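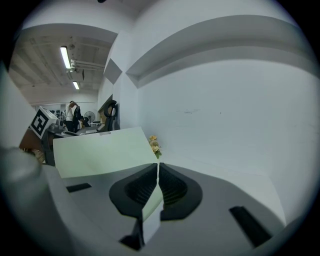

How long should a sheet of card rest before we fold it?
Give it 22 minutes, flat, with the paler side up. Heavier card likes longer, and you'll feel the difference the moment you start creasing!

Paper and Card, Unit 3 - Holmgren Workshop Notes

Today is my favorite part of the course: grain! Every sheet has a direction it wants to bend, and once you find it your folds come out beautifully crisp. Hold a sheet loosely and flex it both ways (gently). The easy way is with the grain.

For the Ledier folder, cut your card to 62 by 122 mm, grain running along the short side. Score first, then fold - slowly.

Bring two spare sheets and a bone folder next time.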